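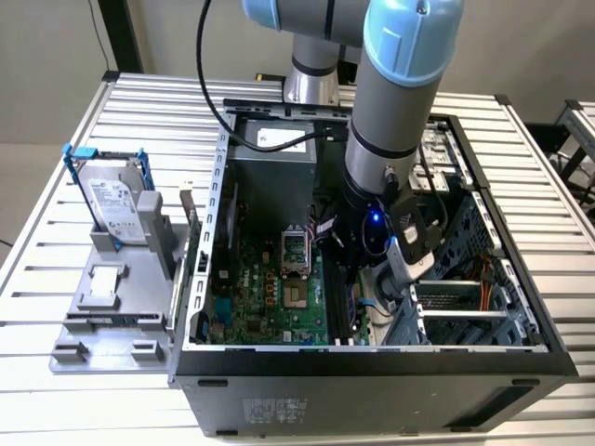 Do I have to take the heatsink and processor out before I swap the board in one of the old Dell towers?
Take the processor out first and keep it in its own tray. The replacement boards come bare, so the old chip goes straight across. Leave the socket cover open till the new one is in your hand.

Ticket 1449
Raised by: Stamdale front office
Picked up by: Jelle Peeters
Status: closed, one item carried over
Opened: December 27, 2022

Fault as reported
Black Dell tower under the reception desk. Comes on, fans go flat out, nothing on the monitor. Third time this month apparently. User has tried a different monitor and a different lead. Has also tried "leaving it a bit".

Log

09.10 Collected from Stamdale. No power lead with it, no keyboard. Used bench ones.

09.25 Powers up, amber light, no beep. Same with both display outputs. Reseated memory, all sticks. No change. One stick at a time, each slot. No change. Dusty but I have seen a lot worse.

09.50 Side panel off properly and case laid flat. Drive out in its blue caddy so the data is safe whatever happens next. Caddy just squeezes and lifts, don't force it. Wasilewska asked for the files to be kept, see ticket 1178.

10.05 Drive read in the dock. Healthy, no bad sectors. Copied user folders to the share under the ticket number. So not the disk.

10.40 Cooler off. Old paste gone to chalk, hardly any contact on one side. Cleaned the chip with wipes and took it out for a look. No marks on the pads. Left the retention frame up and went over the socket pins with the torch and magnifier. Could not see a bent one but there is a bit of fluff near a corner. Blew it out. Did NOT poke at it.

10.55 Chip back in, new paste, cooler on, four screws crosswise. Powered up. Fans slow down after a few secs this time, still no picture.

11.15 Swapped in the spare power supply from the shelf, main plug and the small square processor plug both. Picture! Got to the Dell logo then it dropped out. Tried again, same. Tried again, nothing.

11.30 Put the original supply back to compare. Fans flat out agian. So supply is iffy and board is probably iffy as well. Not chasing it any further on this one, board is old enough.

11.40 Rang Jismont for a board. They have the right revision, refurbished, 7 working days. Told them go ahead. Asked for a supply on the same order.

11.45 Loan machine set up for reception from the cupboard stock. User's files pointed at the share. Printer added by hand, the label one too. She is happy, wants the old one back with her stickers on it.

Update
Board and supply arrived from Jismont in one box. Old board out, note the expansion bracket has to come off before it will slide. Processor across, paste, cooler. Memory back in the same slots it came from. Front panel cable is stiff, hold the plug not the wires.

First boot: date and time wrong, complains about it, press F1. Set the clock. Drive back in the caddy, boots to login. Windows wanted activating again, went through on the second go. Asset tag typed back into setup, else the inventory scan loses it.

Left on soak with the video loop for 4 hours. No dropouts. Restarted it a few times from cold after, fine each time.

Returned to reception, loan machine back to cupboard and wiped. Files on the share to be deleted in February unless Wasilewska says otherwise.

Carried over
Odell has two more of the same towers in the post room. One has the amber light now and then. Check the paste on both before anything gets ordered. New ticket when they come in, please don't add to this one.

Parts used
Refurb system board, Jismont
Power supply, Jismont
Thermal paste, from stock
Wipes, from stock (nearly out, someone order some)

Old board and old supply in the scrap crate, both labeled dead. Spare supply back on shelf.

JP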